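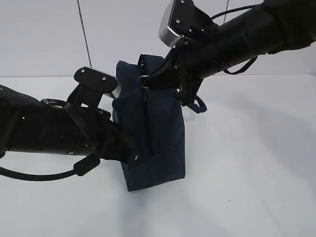
Plernosano two-arm bench kit: reader questions

We get more mail on the Plernosano than on anything else we have borrowed this year, and most of it asks the same few things. Answers are below. We had the kit on loan in our Rururwood workshop for most of June. Ruangrit makes it, Prornstead sells and supports it, and neither of them saw this page before it went up.

What do you get for the money?

Two arms with grippers, clamps to fix them to a bench, a control box, cables, and a year of access to the training software. The starter price is $3,000 a month on lease. You can't buy it outright, and when we asked why, Prornstead sent us a brochure about flexibility.

You don't get a table or a computer. The computer matters. The minimum listed on the product page will run the arms, but training on it was slow enough that we gave up and used a better machine. Add that to your budget before you compare this with anything else.

What is it supposed to do?

According to the sales page, "handle everyday soft goods with human-like care." Soft goods is the part that gets people interested. Plenty of arms can pick up a box and put it in another box. Fabric folds, sags and goes somewhere new each time you touch it, and a zipper adds a small moving part that has to be pulled along the right line while something else holds the cloth.

So we gave it bags. If you pack kits, rentals or returns, somebody on your staff opens and closes zippers all day, and that's the customer Prornstead seems to be after.

Can it open a zipped bag or can't it?

Sometimes. We ran 115 attempts on one style of bag, a boxy navy one with a zipper and a strap, after training. It got the bag open with no help on 70 of them. You can decide for yourself whether that's good. Prornstead's salesperson thought it was very good. We thought about the other attempts, each of which ended with one of us walking over to the bench.

We counted an attempt as a success if the zipper was open far enough to get a hand in and the bag was still standing. If the bag fell over and the arms carried on working at it anyway, we called that a failure. Ruangrit's own scoring, as printed in the manual, would let those through.

Why does it need two arms for a zipper?

For the same reason you need two hands. Pull on a zipper with nothing holding the bag and the whole bag comes with you. One gripper pinches the side near a top corner while the other takes hold of the pull. When the first grip is good, the rest tends to go well. When the first grip is a bit low, the fabric slides, the zipper track bends, and the second arm ends up tugging at an angle no person would choose.

That first grip was where most of our trouble came from, and you can't fix it with the speed settings. We tried. 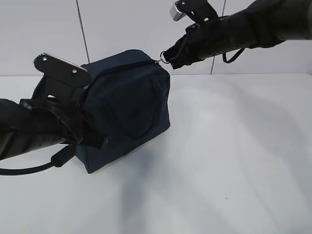
How good are the grippers?

Fine for cloth, fussy with small metal. They're plain two-finger grippers, and they squeeze fabric well enough. A zipper pull is another matter. If the pull hangs straight, the fingers usually find it. If it has flopped over the far side of the track, the arm closes on air, backs off, and closes on air again in the same spot.

A ring on the pull helps a lot. We'd go further and say that if your bags have small bare pulls with no ring, you should ask for a demonstration on your own bags before you sign anything. The bags in the sales video all have big, friendly pulls. Look closely at the video and you'll notice.

How long does training take?

The product page says "teach a task in an afternoon." We recorded 40 demonstrations for the bag task, guiding the arms ourselves each time. Recording did fit in an afternoon. Then came the training run, the first tests, the discovery that the bag had to start in more or less the same place every time, a second round of recording to fix that, and another training run. The afternoon turned into most of a working week.

None of that is unusual for this sort of equipment. We only mind it being sold as an afternoon.

Do I need to know how to program?

Not for the basic steps. Recording is done from menus, and the menus are decent. Once something goes wrong you'll want a person nearby who isn't scared of a log file. The error messages are short and not much use. "Task confidence low" was our most common one, and the manual lists it under a heading that says to contact support.

How is the support?

Polite and slow. Prornstead answered every message we sent, and nearly always with a question we had already answered in the first message. A call got us further than email. The person on the phone knew the kit well and told us, without being pushed, that lighting changes were a known weak point. It would have been nice to read that on the product page.

Does lighting really matter?

More than we expected. We had a plain white table and a pale wall behind it, which is close to what the manual asks for. A dark bag stands out nicely against that. When we moved a lamp so that the shadows fell the other way, the left arm started reaching short. We put the lamp back and it improved. If your packing area has windows, think about that before you think about anything else on this page.

We didn't try a dark table. The manual warns against it in bold type.

What about getting things in and out of the bag?

Ruangrit lists "retrieve contents" as a supported task. We tried it with a bottle, upright in the bag, and this is where our patience ran thinnest. Holding the top of the bag open is a job for both arms, which leaves no arm for the bottle. The suggested method is to spread the opening, let go with one side, and reach in before the fabric closes up again. On a stiff bag that's workable. On a soft one the opening changes shape as soon as either gripper lets go.

A bottle standing straight in the middle gives it the best chance. Anything lying flat on the bottom, we'd leave to a person. We didn't keep a proper tally for this task and won't pretend to have one. Our feeling after several sessions was that it isn't ready to be left alone.

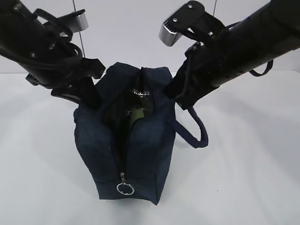

Both grippers at the top of the bag, with the bottle showing through the open zipper.

Is it safe to work next to?

It stops when you press the stop button, and it stopped most of the time when we put a forearm in its way. We would have liked to write "every time." Prornstead says the sensitivity can be turned up, and it can, but then the arms also stop whenever the fabric pulls back a bit harder than expected, which with zippers is often. We kept a clear space on both sides of the bench and nobody reached in during a run. Do the same, and get your own safety assessment done. A review page is no substitute for one.

Do the cables get in the way?

They can. There's slack in them so the arms can move, and on our bench the slack hung in loops under the arms. We had one snag on a bag strap and drag the bag sideways. Spend time on the routing during setup. The kit comes with a small packet of ties, and you'll run out.

Does it damage the bags?

We saw creasing and one scuffed corner, and no tears. That's on tough fabric. We wouldn't put anything thin or coated between those fingers without testing it first, and we didn't have any to test.

Is it faster than a person?

No. It isn't close, and to be fair to Prornstead, the salesperson never claimed it was. The pitch is that it keeps going while your staff do something else. For that to be true it has to keep going, and see our numbers above. A machine that calls for help several times an hour still has somebody tied to it.

Can I use it for other jobs when it isn't doing bags?

In theory, yes. Each new job needs its own demonstrations and its own training run. Switching between two trained jobs took us only a few minutes, and this was one of the nicer parts of the whole loan. Moving the arms to another bench is a different story. We shifted one clamp by less than the width of a hand and had to calibrate from the start.

What happens at the end of the lease?

The hardware goes back. You keep the recordings you made, in a format that we couldn't open in anything except Ruangrit's software, which stops working when the lease does. We asked whether there was an export option and were told it's "on the roadmap." Get a date in writing if this matters to you.

Who should consider it?

A school or lab that wants a two-arm setup without building one, and has people who enjoy fiddling. The build quality is solid, nothing broke, and the recording tools are better than we're used to at this level.

If you run a packing line and want bags opened by next month, we'd hold off. Ask Prornstead for a trial with your own bags, under your own lights, with your own staff doing the setup and theirs standing back. They agreed to this for one reader who wrote to us, after first saying trials weren't offered.

Will you test it again?

Ruangrit says an update to the grip planning is coming. We've asked to borrow the kit again once it's out and will run the same bag task, scored the same way. If you lease one already, send us your numbers, including the bad ones, and tell us what kind of bag you used.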